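Ticket 71: Bread dough stalls in the cold kitchen
Category: Sourdough help desk, Stedside Community Bakehouse
Status: Solved (leaving open for comments)
Opened: June 10, 2025

What I was seeing

My country loaf has been coming out flat and gummy ever since I moved to Trillville. Same starter, same flour, same recipe card I've used happily since February. The dough felt fine at mixing, then sat in the bowl like a paving stone. After the usual bulk time it had barely grown, and the baked loaf had that tight, shiny crumb with one big tunnel under the crust. I was thrilled to find this help desk, so I'm writing the whole thing up in case another baker has the same trouble!

Setup

Flour: Nustwood strong white, with a scoop of whole rye
Starter: fed the night before, kept in a glass jar on the shelf
Salt: fine sea salt, weighed
Oven: electric, with a lidded pot
Shaping: straight on the tabletop, lightly floured

Step 1: Check the starter

I fed it and put a rubber band at the starting line. It doubled and smelled lovely, sort of like yogurt and green apples. So the starter is healthy and I crossed it off.

Step 2: Check the flour

I opened a fresh bag of the Nustwood and made two small test doughs, one from the old bag and one from the new. They behaved exactly alike (both slow!). Crossed off too, and I got two very dense rolls out of it, good with soup.

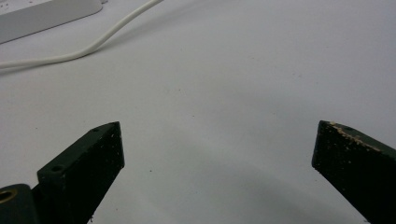
White tabletop, dark green gripper fingers open.

Step 3: Check the water

A reply on the old Lazăr baking board suggested chlorine, so I let a jug of tap water stand overnight before mixing. No change that I could taste or measure. I still do it out of habit.

Step 4: Take the temperature of everything

I should have started with this one! I stuck a probe thermometer into the dough right after mixing and it read 71 degrees Fahrenheit. My recipe wants 78. In my last apartment the kitchen was so warm that I never had to think about it, and I'd been using cold tap water the whole time. Those 7 degrees explain so much. A cool dough can need hours longer, and I was pulling mine by the clock.

Step 5: The fix

Warmer mixing water, and the bowl goes in the oven with only the light on. I also moved the dough to a straight-sided tub so I can see the rise properly, which has been a joy. First try: a lovely domed top, bubbles down the sides, and a jiggle when I nudged the tub. The loaf sprang up in the pot and the crumb was open all the way through. I did a little dance.

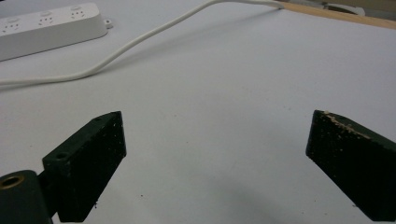
Shaping got easier as well, now that the dough has some life in it. I use much less flour on the table and let the dough grip the surface a bit as I drag it toward me, which pulls the skin nice and tight. One warning on that: flour is hard to spot on a smooth white tabletop like this one, while pale specks stand out on anything dark green, so I go by touch and sweep my palm across before the dough comes out. If it feels silky all over, there's enough down.

Still open

Has anyone tried a long overnight rise in the fridge with this same dough? I'd love to bake before breakfast. I'm also wondering whether to raise the rye a little once the weather warms up.

Update

Second loaf matched the first, with the dough at 78 after mixing. Marking this solved, and thank you all so much for the thermometer page!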